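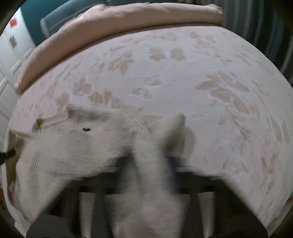 A printed bedspread, a folded peach-pink blanket, and something white and fluffy in motion.

I have been writing perception software for a good while now, and if I could ask one favor of everybody else who does it, it would be this: please stop throwing out the blurry frames.

At Radville, where I spent six years, we had a filter that scored every frame for sharpness and dropped the ones below 52. I wrote it myself (I was rather proud of it!), and it made our charts look wonderful. Then Araba Sulemana, who had the desk by the window, went back through one batch and pulled up all 1,509 frames my filter had tossed. Nearly every one came from a moment when something was moving fast. We had been teaching our model about a world that held still for it, and then we scratched our heads when it lost track of a sleeve or a pillow halfway through a lift.

Soft things are where this hurts most. Fur has no corners to hang on to, and when it smears across a pale leaf print like the one on that bed, your tidy outline goes to mush. My old friend Máté Hegyi argues that a better shutter solves it, and he's right that it helps, but plenty of us are stuck with the cameras we have, in bedrooms with the curtains we have.

So keep the frames, I say, and let the software admit it's unsure. Have the tracker hand the planner a wide, honest guess, and let the planner slow down until the guess gets narrower. We tried that on Kuusk last November with 200 blurred clips, and I'd happily do it again with more.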